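What Is a Project Plan, and Why Do Grown-Ups Keep Making Them?

Have you ever started building something brilliant, like a den or a cardboard castle, and run out of tape halfway up the second tower? I have, and I was quite old when it happened! I didn't have a plan, you see. My job is looking after projects, so I really should have known better.

So what is a project? It's a piece of work that has a start and an end. Brushing your teeth isn't a project (sorry, you have to keep doing that one). Putting on a puppet show is. So is building a bridge, or painting your bedroom, or making a video game. Once the show is over or the paint is on the wall, the project is finished and everybody can have a biscuit.

First, work out what "finished" looks like

I once helped with a playground in a little place called Clondavar. When we asked people what they wanted, they all said "a nice playground", which sounds easy, doesn't it? But some of them meant swings and some meant a big climbing net, and one boy meant a zip wire that went over the duck pond. If we'd just started digging we would have got into a terrible muddle. We wrote down what we were going to build, and also what we weren't going to build. The zip wire went on the second list. He was very cross with me.

Grown-ups call this the scope. You can call it the "what's in and what's out" list.

Next, chop it up

A whole playground is too big to think about in one go. We chopped ours into 27 jobs and wrote each one on its own card. Some were tiny, like ringing up the sign painter. Some were enormous, like flattening the ground. Then we laid the cards out on the floor of the hall and shuffled them about until they were in an order that worked.

Some jobs have to wait for other jobs. You can't hang a swing until the posts are in, and you can't put the posts in until the holes are dug. Other jobs can happen side by side: one person can paint the bench while another person plants the hedge. Try it with getting ready for school! Socks before shoes, but it doesn't matter at all whether you pack your bag before or after breakfast.

How long will it take?

This is the bit everyone gets wrong, me included. The plan for Clondavar said 18 weeks. Then it rained, and the ground was too soft for the digger, and we lost 2 weeks just waiting about in our wellies. Luckily we had left some spare time at the end. When you make your own plan, guess how long each job will take and then add a bit. If you don't need the extra, hooray, you're early.

Who does what?

Put a name next to every card, one name only. If a card says "everybody", then each person thinks somebody else is doing it, and it sits there for weeks. We had a card like that for ordering the gate. Guess what was missing when January came? Yes. The gate.

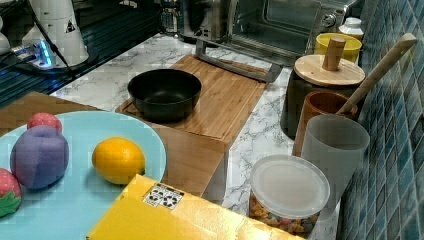 Written by the Projects Editor, Skedent Juniors
Thursday, December 29, 2022

What if something goes wrong?

Something will, and it's all right! Before you start, sit down and have a good worry. Write down your worries and next to each one put what you'd do about it. For a puppet show, mine would look like this:

The curtain falls down: keep some pegs behind the stage.
My puppeteer gets a cold: teach someone else the lines.
It rains: do the show indoors.

Now have a go yourself

Pick something small that you'd like to get done. Write one sentence saying what it will be like when it's finished. Then cut up some paper and write one job on each piece. Try for 9 jobs or fewer the first time, and lay them out in order on the floor (move the cat first). Put names on them, and stick them on the wall.

Every time you finish a job, turn its card over. I still do this with my own cards and I love it every single time.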